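19 June 2018

Crawl log notes, Flirier shop site. Carrying on from the last entry.

Pulled the server logs again and split them by user agent. Of the 681 product pages in the sitemap, nearly 200 have still not been fetched by the smartphone bot. The desktop bot has had all of them. Most of the missing ones sit under the Prado range, where the mobile menu stops one level short of the desktop one.

Checked the mobile templates against desktop:

- title and meta description match
- canonical tags fine
- structured data missing on mobile product pages - needs adding
- long descriptions sit behind a "read more" tab, text is in the HTML, leave as is
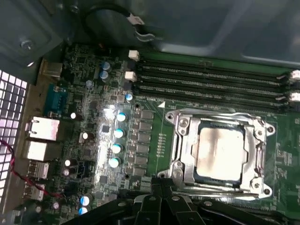
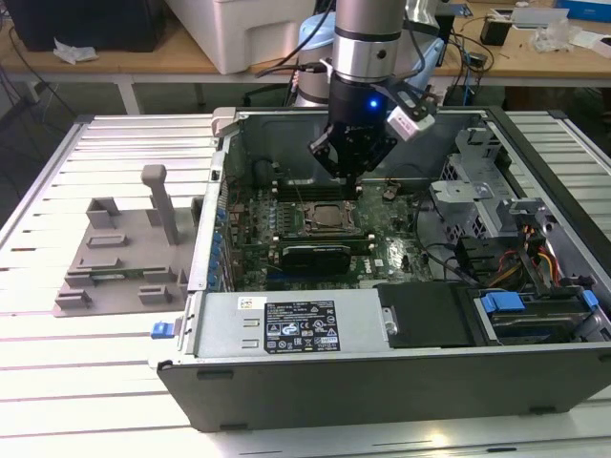 *Open desktop case, processor socket and gripper, in both views.*

Ran a test crawl of Skurville with a mobile user agent, limit set to 500 URLs. It hit the limit before leaving the filter pages. Added 2 disallow rules to the staging robots.txt and will run it again with the same limit.

Plarnbridge is on a separate m-dot host. The alternate tags point the right way from desktop, but the mobile pages have no canonical back. Asked for that to go in with the July release.

To do: add the Prado links to the mobile menu, then compare logs again. Don't touch the sitemap until that is done - too many changes at once last time and the numbers were no use.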